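Tultport supply store moves masking tape to open tubs

The Skirkus supply store in Tultport has changed how it issues masking tape to its paint and finishing crews. Rolls that used to go out in sealed cartons are now handed over loose, in plastic tubs, and signed for by the roll. The change took effect in February and applies to cream and beige paper tape only.

Under the carton system the store issued 2944 rolls over one year, and 2407 were recorded as used. The remainder was mostly part cartons left at job sites, where heat and dust spoil the edges of the tape within a few weeks.

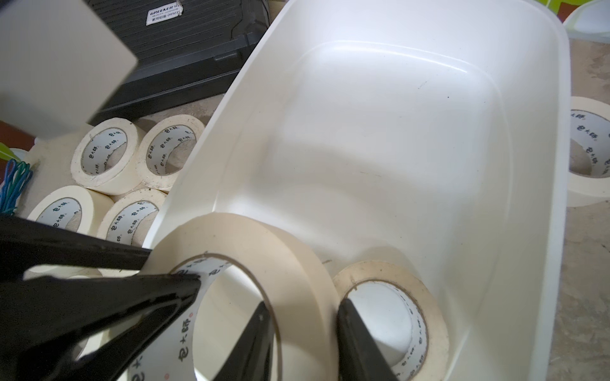 Each crew now draws what it needs for one shift and brings back unopened or part-used rolls at the end. Returned rolls are checked for dirt on the outer edge and for crushed cores. Those that pass go back into stock; the rest are set aside for labeling and bundling work, where a clean paint line does not matter.

The store holds 700 rolls on the shelf and reorders when stock falls to 68. Tape is bought through Ultgate under the existing contract, and the price per roll is unchanged. The Górecki site will switch to the same system once its storage room has been refitted. Foil and cloth tapes will continue to be issued by the carton at both locations.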